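About Castgate

Hello and welcome! We're Castgate, a small table linen and party hire shop, set up by Abla Atallah in her front room with 2 boxes of napkins and a borrowed van. Still small. Still busy.

What we do – plates, basins, jugs, cloths, paper napkins plain or printed. Weddings, christenings, school fairs, big family dinners. Nearly 249 events so far, most of them close to home.

Everthing gets washed, dried and checked by hand before it goes out. Chipped things don't go back on the shelf. Orders of 30 guests or more get free delivery, smaller ones you can pick up from the Endgate shop.

Napkins are the bit people ring about most. Gold borders are popular, plain white too.

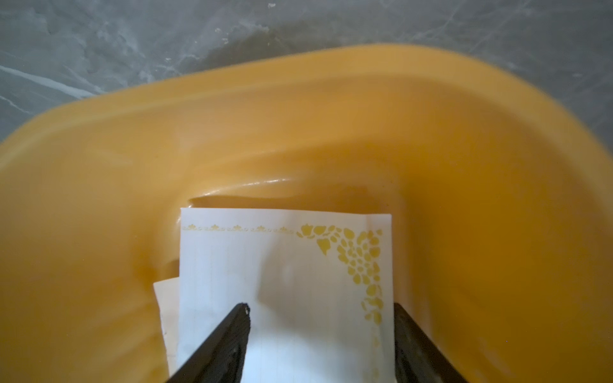
We fold to order if you ask 10 days ahead, a bit longer in November as it gets mad. The Kamia range is back in stock, Qudah to follow when we've found room for it.

Ring, email or just pop in – kettle is usualy on.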